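Peris teaches a simulated robot to tidy up after itself, one small block at a time

For release Wednesday, 11 am

Hello from the Peris group! I'm Antonina Vasylenko, and I get to write this one because I lost the argument about who would (thanks, Fuad). We have a result we're really pleased with, and I'd like to tell you about it in words my mum could follow.

The method is called Dredik. It helps a robot arm learn to pick up small things from a messy table, and it does all of its learning in simulation, in rooms that exist only on our computers. Plenty of groups train that way already. What we've changed is when the room changes. Most training schemes shuffle everything at every attempt: floor, furniture, lighting, the lot. Dredik keeps a room as it is until the arm starts to get comfortable, and then alters the one thing the arm seems to be leaning on most. If it has got used to shadows falling to one side, we move the light. If it likes a plain floor, it gets a busy one!

We built 40 rooms for this, and I've grown fond of several of them. There are kitchens with banks of drawers, a sort of workshop, and a few places where I let myself go a bit wild with the floor patterns. The arm works at a table with little coloured blocks on it, and the task is always to pick up the block it has been asked for and leave its neighbours alone.
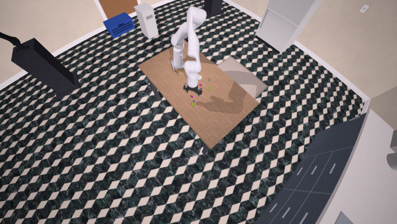

Leaving the neighbours alone is the hard bit. Small blocks lying near each other are easy to nudge, and our early versions were dreadful at it (I have a folder of clips that will never see daylight). With Dredik the arm was ready for testing after 4000 practice attempts. We then gave it 1028 test picks in rooms it had never met, and it failed on 11 of them. I made Fuad run the count again, and then I ran it myself.

Fuad Gebru wrote the part that decides what to change next, and he's the person to ask about the maths. "I wanted something that behaves like a good driving instructor," he told me. "You let the learner settle, then you take them round the roundabout they've been avoiding."

Now for the caveats, which I'd like reported along with the good news, please. All of these figures come from simulation. We haven't tried Dredik on a physical arm yet, and real blocks slip and roll in ways that ours don't quite copy. Our blocks are also all rigid, so I can't tell you a thing about socks or sandwiches. The physical trials start in August with our partners at Arellano, who are lending us bench space and a good deal of patience.

The paper, the code and all the rooms are going up on the Prurnenar project pages at the same time as this release. Please do take the rooms and break things in them! If you'd like to talk to Fuad or me, write to the Peris press desk and say which of us you're after. I'm best caught in the mornings.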